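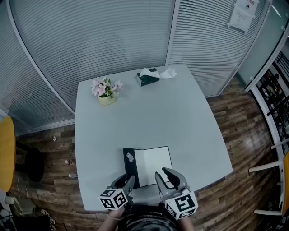

**Ticket:** blinds and table, glass meeting room, Orness floor
**Status:** open, waiting on part
**Priority:** low
**Category:** furniture / fittings

**Reported issue**

Table rocks when weight is put on the near side. Users say it is worst when writing in a notebook. Second complaint on the same ticket: one section of the horizontal blinds does not tilt with the others.

**Log**

09:10 – Checked the table with a level. Top is flat in both directions. Rocking reproduced by pressing on the near edge. No movement between top and base, so the fixings are not the cause.

09:25 – Checked the leveling feet. One foot is wound in 3 mm further than the rest. Wound it out until it touched the planks. Rocking reduced, not gone.

09:40 – Moved the table 7 inches toward the glass. Rocking stopped. Moved it back, rocking returned. Floor is uneven at the original position. The plank there is slightly proud at one end. Logged separately under flooring.

09:55 – Locked the foot with its nut and left the table in the new position. Chairs still clear the door.

10:15 – Blinds. Tilt wand on the stuck section turns freely with no effect on the slats. Took the end cap off the head rail. The tilt gear is stripped. Slats and cords are fine.

10:30 – Tried a spare gear from the Flamo kit. Wrong shaft size. Refitted the end cap and set the slats by hand.

11:05 – Part requested from Laskowska, quantity 2 (one to fit, one for stock). The Skindomer gear has the right shaft but the wand hook is on the wrong side. Do not order it.

**Workaround**

Room can be used. Do not turn the wand on the stuck section. Keep the table where it is now – if it gets moved for cleaning, put it back with the far edge parallel to the glass.

**Open items**

- Fit new tilt gear when it arrives
- Flooring to look at the raised plank
- Recheck the table after the plank is done, then reset the foot if needed
- Tape on the glass notices leaves residue. Use the clear removable type next time

**Update, August**

Part still on back order. Table checked again, no rocking. Ticket stays open for the blinds only.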